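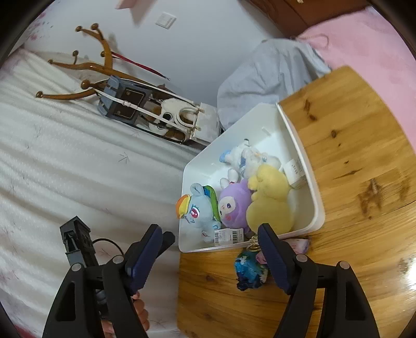 The Ponevia hand-held gripper over a tabletop, with a bin of plush toys and a small knitted keychain in front of it.

Hamann launches Ponevia, a hand-held gripper kit for recording everyday tidying and sorting tasks

ISTHAM, 25th July — Hamann today opened orders for Ponevia, a hand-held gripper kit for teams that train robots to pick up, sort and put away household items. The kit lets a person carry out a task by hand, at normal working speed, while recording the movement of the gripper and the view from the tool. No robot arm is needed on site.

Ponevia is sold as a complete kit. Each one contains the gripper, a camera, mounting parts, spare finger pads, cables, a charger and a hard carrying case. The fingers open and close with a squeeze of the handle. Pads are held on with two screws and can be changed without taking the fingers off the tool.

The kit was developed for work in ordinary homes. Robots meant for household use have to deal with soft toys, keychains, bags, folded paper and clothing, often close together and on surfaces that were never set up for a machine. Recording that kind of work with a full robot arm means moving heavy equipment through doorways and up stairs. Ponevia goes in a case that one person can carry.

"Our customers kept telling us that the recording day was mostly setup," said Benoît Courtois, head of product at Hamann. "They would get to an apartment in the morning and start work after lunch. We wanted something you take out of the case, check once and use. If a task is putting small things into a bin, you should be able to go into a bedroom and do that."

During a trial that began in February, Ponevia was used in homes by operators from Pollau, a service company that collects task recordings for robot developers. The trial produced 2,738 recordings. Of these, 1,310 were of sorting and putting away small items, including toys and accessories. The rest covered folding, table clearing and kitchen work.

Pollau asked for several changes while the trial was under way, and Hamann has made four of them in the version now on sale. The handle is slimmer, the trigger spring is lighter, the cable clip has moved away from the operator's wrist, and the pads have a softer face for gripping knitted and plush items.

"Small soft things were the hardest part at the start," said Majdi Zoubi, operations lead at Pollau. "A keychain is light and it slides. With the first pads, people pushed it across the table before they got hold of it. The new pads are better for that. I would still like a longer handle for reaching into deep bins, and I have told Hamann so."

Hamann said a longer handle is being tested but has no release date.

Recordings are saved on the kit's own storage and copied to a computer over a cable. The desktop software included with Ponevia shows each recording alongside the opening width of the fingers, so that a reviewer can mark the start and end of a grasp and remove failed attempts or keep them under a separate label. Files can be exported in common open formats. No subscription is required, and recordings are not sent to Hamann.

Because many recordings are made in people's homes, the software also includes a review step before export. Operators can blur parts of a recording or delete it completely. A printed consent form that can be adapted for local use is supplied with each kit.

Customers who do not want to run their own recording sessions can book Pollau to do the work with Ponevia kits. The service covers finding homes, agreeing a task list, recording and first review. Bookings are handled by Pollau directly and are priced by project.

Availability

Ponevia can be ordered now from Hamann. Kits ship within seven working days. Spare pads, cables and carrying cases are sold separately — pads come in sets of four. Prices for single kits and multi-kit orders are available from the Hamann sales office on request. Universities and other teaching institutions can ask for a loan kit before buying.

About Hamann

Hamann designs and builds hand tools and recording equipment for robotics teams. The company is based in Istham, where Ponevia kits are assembled and tested.

Press contact

Hamann press office, Istham. Further photographs and a technical data sheet are available on request.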